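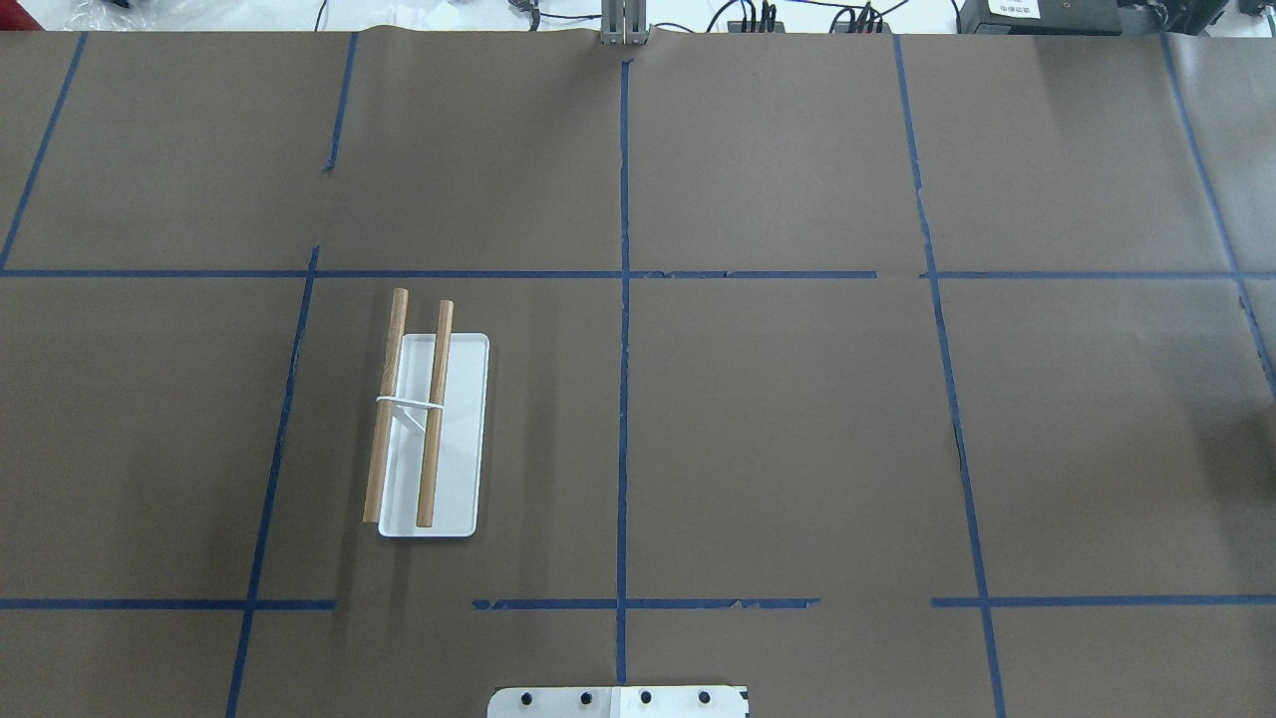 # The 24 to Skillurton

My father gave up driving in April, the week after he hit the gatepost. He put the car keys in an envelope, wrote my sister's name on it and asked me for a bus timetable.

I printed one out. The 24 ran from Brurnent to Skillurton and back, every hour until six. He pinned it up by the kettle and underlined the 9.10 in pencil.

On the first Friday I went with him. He wore his good coat. At the stop he held his pass out in front of him long before the bus came, and when it did come he thanked the driver twice, once for stopping and once for the pass working.

"It always works," I said.

"You don't know that," he said.

He sat at the front, by the window. He had driven that road for most of his life and he told me he had never seen over the hedges. There was a pond behind the garage. There was a house with a boat in the garden, tipped over on bricks. He turned round in his seat to keep looking at it.

"Who'd have a boat here?" he said.

In Skillurton we bought stamps and a washer for the kitchen tap. Then we had coffee at Quách, the bakery on the corner, where he had a custard bun and wanted to know what was in it. The girl told him. He wrote it on the back of the stamp receipt, though he has never baked anything. 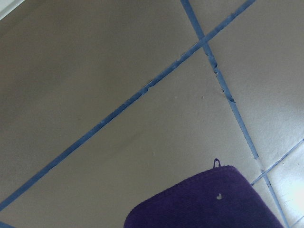 After that he went on his own. He rang me on Friday evenings to report. The pond had ducks. The boat had been turned the right way up. A woman with a stick got on at the chapel and sat across from him, and they had talked about knees.

The next week they had talked about her late husband, who used to mend radios. The week after that she wasn't there. My father mentioned it at the beginning of the call and again at the end.

"She might have a cold," I said.

"She might," he said.

He took his old Trandix radio with him the following Friday, wrapped in a tea towel in a carrier bag. It hadn't worked since my mother was alive. I asked what he wanted with it on a bus.

"She's still got all his tools," he said. "She said she'd learned a bit, watching him."

"And was she there?"

"No."

He took it again the next week. The driver asked him what was in the bag and he showed him. The driver said his gran had had one the same.
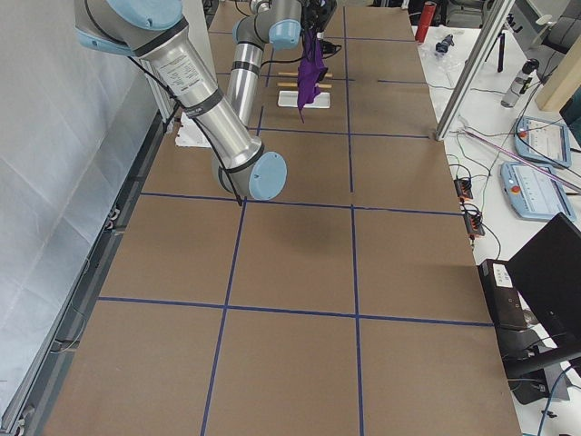

In June I had a day off and drove over to see him. He wasn't in. The timetable was still up by the kettle, but he had underlined another bus, the 2.10, and put a small tick beside it. The tap was dripping. The washer was on the windowsill in its packet.

I waited in the kitchen and read his newspaper. At half past three he came up the path with the carrier bag. He put it on the table, unwrapped the radio and plugged it in.

It took a moment. Then a man was reading out the cricket, rather faintly, with a hum behind him.

"Sixty-three for two," my father said, and sat down in his coat to listen.

"So she's all right, then?" I said.

"She goes in the afternoons now. She's had her hip seen to." He turned the dial a little one way and then back again. "The hum's the speaker. She wants another look at it on Friday."

I put the kettle on and found the spanner for the tap.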